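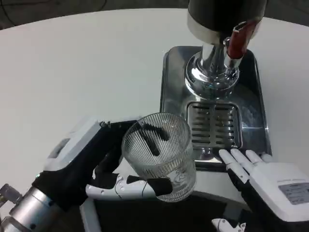 Trilok Ahuja wrote to ask whether the Bulteo binder holds a full VA disability claim, including private medical records. It does, up to 1000 pages.

Bulteo Claim Binder, 2nd size
Filed under: Veterans & Benefits > Record Keeping

Black cover, locking rings, 2 inside pockets. Tabs are printed for service records, exposure statements, exam results and decision letters. Blank tabs are included for appeals. Forms are not supplied. Item 564, ships flat from Omulham.

Contact Bulteo | © 2024 Bulteo | Back to top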